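Planning the money for our second year with grippers

14 December 2021

In September I promised to write about the costs, and several readers have reminded me of it since then. I was slow, because I wanted first to finish the plan for the next year and to see if the numbers are standing on their feet. Now the plan is finished, more or less, so I can share how I made it and where I was wrong the first time.

For those who are new on this blog: I do the planning and purchasing for Carkbridge, a small group which records household work with hand-held grippers. People take the gripper in the hand and do normal home tasks with it, mostly with clothes and beds, and the recordings are used later for teaching a robot arm. My work is not the robot. My work is the spreadsheet, the boxes, the invoices and the phone calls when a box is late.

The first mistake in my old budget was that I counted only devices. I wrote the price of one gripper, multiplied it, and I was very satisfied with myself. Esi Annan, who runs the recording side, looked at this and asked me where the fingers are. I did not understand the question. The fingers are soft parts and they wear out, and a worn finger holds cloth differently than a new one, so you must change them before they look really bad. In my first plan there was no line for fingers at all.

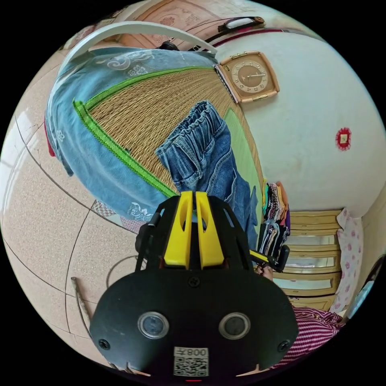 The spare parts have now their own page in the budget, and it is the longest page. I made it by taking one gripper and writing down every part which a person can damage or lose in a normal home. The yellow fingers with the cut-out slots come first. After them I put the small screws, like the three black ones on the rear housing, which cost almost nothing but can stop your work for a whole day if one rolls under a bed. Then cables, then labels. I did not think that labels need money, but every gripper must have a code which can be scanned, and a label near the edge of the housing is rubbed by the hand many times. We print them ourselves now, and I have put 300 in the plan, together with a better sort of glue.

The second mistake was the spares themselves. I thought that two complete spare grippers are a luxury, and I removed them when the total became too high. Please do not do this. When a gripper needs repair, the person who records with it is still there, the home is still booked, and you pay for the visit anyway. I calculated it afterwards, and the missing spares were more expensive than the spares. For the next year we plan 19 grippers in use and 2 complete ones in the cupboard, and I will defend these two against everybody.

About the suppliers. We asked for offers from Luvby and from Dusico. Luvby has the lower price for one unit, but their spare fingers are sold only in large packs, and the delivery time is 37 days. Dusico is more expensive, answers the phone, and sells the parts one by one. In the end I divided the order: the complete grippers come from Luvby, and the screws and cables from Dusico. For the fingers I am still waiting for a sample from Amoah, a small workshop which molds them on order. If the sample is good, I will change the plan again.

Some smaller things which I would have liked to know a year ago:

Put the shipping in a separate line. I had it inside the unit price, and when the shipping changed I could not find why the total was different.

Ask who pays when you send a broken part back. With one offer we would pay both ways, and it was written in very small letters.

Plan money for the time of people. Cleaning the lens windows, charging, checking the handle and packing takes longer than I believed, and somebody must be paid for it.

Buy the carrying cases together with the grippers. I ordered them later and they had a different size inside.

I have not decided yet what to do with the old devices from our first order. Esi wants to keep them for training new people, and I would like to sell them while they have some value. We will speak about it after the holidays. If you have sold used equipment of this kind, please write to me how you set the price, I am really interested.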